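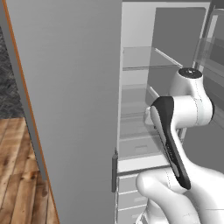 Figure 6. Simulated arm reaching into an open refrigerator, shelves empty.

Before You Budget

1. Ask the vendor for runs with full shelves. Undix quoted us from simulation only.

2. Measure your door swing and the floor space left for the arm.

3. Add roughly 15 percent for mounting and repairs. Dulberg's sheet leaves both out.

Note: A rendered kitchen has no spills. Treat any success rate from one as a sales figure.

Caution: Do not sign for a second arm until the first has done 100 openings on your own unit.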